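持ち帰りコーヒーでおうち喫茶のテーブルをととのえる

2019年9月15日

こんにちは。朝晩の風が少し涼しくなって、温かいコーヒーがまたおいしく感じられるようになってきましたね。夏のあいだは氷をがらがら入れた麦茶ばかりだったわが家も、ようやく棚の奥からマグカップを出してきました。

このところ続けて「お店で買ってきたコーヒーを、家でもう少しちゃんと楽しむにはどうしたらいいですか」というお便りをいただきました。紙袋から出して、ふたも取らずに立ったまま飲んで、気がついたら終わっている。よくわかります。わたしも長いことそうでした。お菓子は袋のまま、ナプキンは行方不明、お砂糖はまだ紙袋の底、という具合です。

それで今回は、買って帰ってきた紙袋をテーブルに置くところから、腰をおろして最初のひと口を飲むまでの支度を、順番に書いてみようと思います。たいした道具はいりません。おうちにあるお皿とカップ、それにランチョンマットが一枚あれば十分です。

用意するもの

・ランチョンマット
・取り皿
・フォーク(ケーキや焼き菓子があるとき)
・いつものマグカップ
・マドラーやストローを立てておくコップ
・お砂糖やミルクを入れる小さなカップ
・持ち帰り用の紙袋と、紙カップ用のカップホルダー

マグカップは、紙カップのコーヒーを移しかえて飲みたい方のためのものです。紙カップのまま飲むのがお好きな方は、もちろんそのままでどうぞ。友人のブリギッタ・マイヤーホーファーさんは断然移しかえる派で、わたしは気分しだい、といったところです。

1.まず紙袋の置き場所を決める

帰ってきたら、ついテーブルのまん中に紙袋をどさっと置いてしまいますよね。これでかまいません。ただ、中身を出すあいだは手前のほうに置いて、袋の口を大きく開いておくと楽です。お店のカウンターのように、袋から出したものをそのまま奥や左右へ振り分けていけますから。

袋の底には案外いろいろ残っているものです。お砂糖、ミルク、紙ナプキン、レシート、小さなクッキーがひとつ。わたしは一度、楽しみにしていたフロランタンを袋ごと捨ててしまいそうになって、ごみ箱の前で青くなったことがあります。ひととおり出したあとで、もう一度のぞいてみてください。

2.ランチョンマットを敷く

場所が決まったら、ランチョンマットを敷きます。テーブルが落ちついた色なら、マットは思いきってにぎやかな柄のほうが楽しいです。赤やオレンジの入った縞模様などは、それだけで「さあお茶の時間ですよ」という顔をしてくれます。逆にお皿のほうに柄がたくさんあるなら、マットは無地のほうがすっきりするでしょうね。

マットは少しくらい斜めでも気にしないことにしています。最後にお皿を置いてから、そっと引っぱって直せばいいのです。最初からきっちり合わせようとすると、そこで時間をとられてコーヒーが冷めてしまいます(経験者は語る、です)。

3.お皿とフォークを並べる

取り皿はマットの上に。そのとなりにフォークを、先を奥に向けて縦に置きます。正式な並べ方がどうこうというほどのものではありませんので、お皿の左でも右でも、手に取りやすいほうで大丈夫です。水玉のお皿なんかがあると、縞のマットと合わせるのは少し勇気がいるかもしれませんが、やってみると意外に仲よくしてくれますよ。

4.背の高いものは奥へ

マグカップ、マドラーを立てたコップ、カップホルダー。こういう背のあるものや場所をとるものは、まとめてテーブルの奥に並べます。手前に置くと、お菓子を取ろうとした袖がひっかかって、あっという間に大惨事です。

マグカップの取っ手は、自分の利き手のほうに向けておいてください。右利きなら右。小さなことですけれど、おしゃべりに夢中になりながら手を伸ばしたときに、すっと指が入るのは気持ちのいいものです。
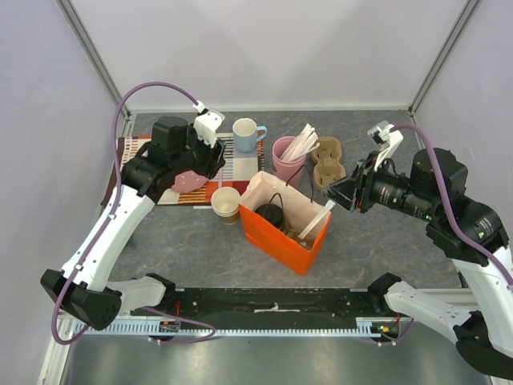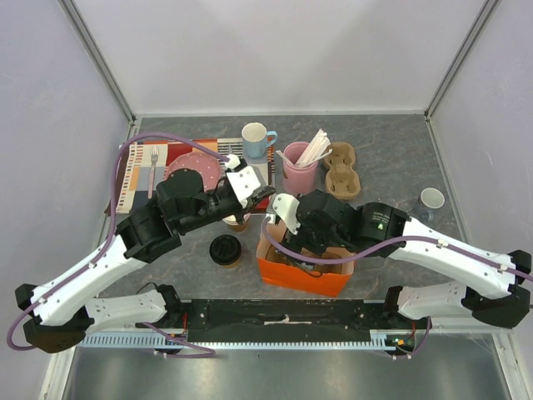
水色のマグカップとピンクのコップは奥に、縞のマットは左に寄せて。

5.マドラーやストローはコップに立てる

袋に入っていたマドラーやストローは、テーブルに寝かせておくとすぐに転がって、床に落ちます。使っていないコップをひとつ出してきて、そこに立ててしまいましょう。ぎゅうぎゅうに詰めるより、少しゆるいくらいで、花束のように自然に広がるのがかわいらしいと思います。

わたしが使うのは、ハウクスドッティルという近所の雑貨屋さんで5月に買った小ぶりのコップです。飲むにはちょっと小さすぎて、しばらく棚で眠っていたのですが、こうして使うようになってからはすっかり働き者になりました。浅いコップだと重みで倒れることがあるので、心配な方は底に小石かビー玉をいくつか入れておくと安心です。

6.カップホルダーは捨てずに使う

お店でふたつ以上買うとついてくる、あの紙でできたくぼみのあるカップホルダー。帰ってきたとたんに畳んで捨ててしまう方が多いのではないでしょうか。もったいないですよ! お茶の時間のあいだだけでも、奥のほうに置いておいてください。紙カップのまま飲む方には、カップの定位置になります。二人でおしゃべりしていると、どちらのカップだったかわからなくなることがありますけれど、手前のくぼみがわたし、奥のくぼみがあなた、と決めておけばまちがえません。

コーヒーを移しかえてしまったあとは、お砂糖の袋やむいた包み紙を入れておくのにちょうどいい受け皿になります。濡れるとやわらかくなってしまうので、水気のあるものだけは避けてくださいね。

7.紙カップのふたをはずす

さて、いよいよふたです。熱いコーヒーの入ったカップのふたは、急いではずすとはねることがあります。片手でカップのまん中より少し上を軽く支えて、もう片方の手で、ふたのふちを手前から少しずつ持ち上げていきます。カップを強く握るとへこんで中身があふれますから、あくまでもやさしく。

はずしたふたは、内側を上にして置きます。内側にはしずくがついていることが多いので、そのまま伏せるとテーブルに丸いしみができてしまいます。上を向けておけば、使ったマドラーをちょっと置く場所にもなって一石二鳥です。

ブリギッタさんのように移しかえる方は、ここで先にマグカップをお湯で温めておきましょう。お湯を捨てたら軽く拭いて、紙カップをマグのふちに近づけ、細く静かに注ぎます。高いところから勢いよく注ぐと泡が立って、それはそれで楽しいのですが、だいたいマットが被害にあいます。

8.小さなカップは離して置く

お砂糖やミルクを入れる小さなカップは、ほかのものから少し離した場所がおすすめです。まん中に置くのが親切なようでいて、みんなの手が行き交うところですから、いちばん倒れやすい場所でもあるのです。テーブルの端に寄せて、それでも手の届くところ。そのくらいがちょうどいいと思います。

9.紙袋を片づけて、座る

中身がすっかり出たら、紙袋はテーブルから下ろします。色のきれいな袋なら、口を外側に何度か折り返して、椅子のそばに置いて小さなごみ入れにしてもいいですね。わたしはアカノというお店のしっかりした袋がお気に入りで、何枚も取ってあります。家族には少し減らしなさいと言われています。

あとは座るだけです。飲みものが冷めないうちに、どうぞ。

よくいただくお便りから

「テーブルが小さくて、全部は並びません」という方へ。そういうときは、カップホルダーと小さなカップをお盆にのせて、となりの椅子か棚の上に逃がしてしまいましょう。マットの上にお皿とカップがあれば、もうお茶の時間は始められます。

「子どもと一緒でもできますか」とのご質問も。フォークとお皿を並べるところと、マドラーを立てるところは、ぜひお願いしてみてください。ふたをはずすのと注ぐのだけは大人の仕事にして、熱いカップはお子さんの手の届かない奥のほうへどうぞ。

それから、ドラホミーラ・ペシェクさんからは、冷たい飲みもののときはどうするのかというお便りをいただきました。氷の入ったカップは汗をかきますので、マットの上に直接置かず、コースターか折った紙ナプキンを敷いてください。織りのマットは一度濡れるとなかなか乾かなくて、次の朝食のときにまだひんやりしていたりします。

次回は、そのランチョンマットのお洗濯について書くつもりです。色の濃い縞のものを洗うときの色移りのことなど、失敗談もまじえながら。みなさんのお宅のマットのお話も、またお便りで聞かせてくださいね。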